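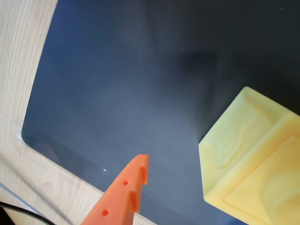
Orange finger and yellow block on the blue mat, Tidimwood bench.

Tidimwood shared workshop — arm build group
Minutes, 2022-06-08

I'm typing these up from my own scribbles, so shout if I got something wrong!

Old business. The February minutes were approved with one fix: the shoulder bracket was printed twice, so it should go down as two prints on the filament sheet.

Gripper. We spent most of the evening on this (again). I like the pointed fingers and want to keep them, but a couple of people would rather have a wider tip for picking up blocks. We agreed to print one wide pair and try both on the yellow block before anybody redraws anything. I'll do the printing — orange if there's enough left on the spool.

Mat. It stays. Moving the arm back a little on the table got a yes from everyone, and I'll tape the new spot.

Cables. Long talk, short result: clips along the table edge, and please leave them where they are.

Money. We have 396 dollars in the kitty. The motor set from Carbone is more than 644, so it has to wait. Prorkent takes back used motors and we'll ask them for a price.

Tonthorpe visit. Their group wants to come over and see the arm run. Yes from us, date still open, and somebody has to bring chairs.

Next time: wide fingers, the Prorkent price, and the squeaky elbow we ran out of time for.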